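Jardine Institute Opens Teaching Room for Robot Demonstration Work
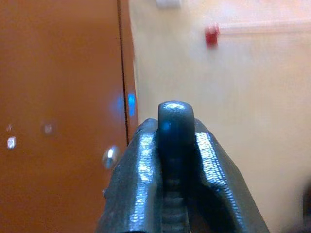 Demonstration teaching, in which a person guides a robot through a task by hand or from a remote station, now has a dedicated room at the Jardine Institute. The room opened in January on the ground floor of the engineering wing and is operated jointly with Vendard, the company that supplied the remote control stations. Work in the first term centers on everyday building tasks: approaching a door, lining up with a small handle, pressing a wall plate, and returning to a resting position. The view from the wrist is the one operators rely on most during a close approach. The gripper's dark metal jaws and rounded central finger stay in the lower part of that view, with the orange-brown panel and the pale wall behind them, and operators are trained to use the tip of the finger as their reference when they line up with the seam in the panel.

The program is directed by Nahuel Yáñez, who joined the institute from its manufacturing group. Under his plan, each task is recorded in two ways. In the first, the instructor holds the arm and moves it through the motion while the joints are free. In the second, the instructor sits at a station in the adjoining room and moves a pair of handles, and the arm follows. Both sets of recordings are then used to train the same control software, known at the institute as Miltinier.

"Guiding the arm by hand is quick to learn, and most people manage a usable recording on their first morning," Mr. Yáñez said. "Remote control takes longer. The operator has to work from the camera view alone, and that is the same view the robot will have when it works by itself. We want to know how much that matters."

The institute has collected 427 demonstrations to date, of which 100 were made by hand guiding and the remainder by remote control. Each recording is reviewed by a second operator before it is accepted. Recordings are set aside if the arm pauses for a long period, if the operator corrects course several times near the end of the motion, or if the gripper closes before it has reached the target. Rejected recordings are kept in a separate archive – they are not used for training, but instructors refer to them when preparing new operators.

Lighting has received particular attention. Glossy surfaces and bare metal pick up strong highlights, and colored light in a room can appear both on a panel and on the gripper itself. Operators are asked to make demonstrations under several lighting conditions and to leave the fixtures and furnishings in place between sessions, so that the software does not come to depend on a single arrangement of light.

Caradog Ruddock, who leads operator training for Vendard, said that the shift to close work had required changes in the course. New operators tend to watch the jaws, he said, and lose track of what lies behind them.

"We ask them to stop a short distance away and look past the gripper before they go any further," Mr. Ruddock said. "Depth is hard to judge from one small camera. A slow approach gives a much cleaner recording, and it is easier on the equipment."

The operator course now lasts 25 hours, divided between hand guiding, remote control, and review of recorded material. No previous experience with robots is required. Participants must complete the institute's safety session before entering the room while an arm is powered, and an emergency stop is kept within reach of both the person at the arm and the person at the station.

A second phase of the program will begin after the spring recess and will move to tasks that call for two arms, such as holding a door while passing an object through it. Indska, a maker of fittings for public buildings, has agreed to provide handles, latches, and switch plates in a range of shapes for that work. The institute expects to publish its comparison of the two teaching methods once the second phase has been completed.

Staff and students who wish to register for the operator course may do so at the engineering wing office, Room 517. Requests from outside organizations to visit the teaching room should be sent to the same office in writing, and visits are scheduled in the afternoon, after 2 p.m.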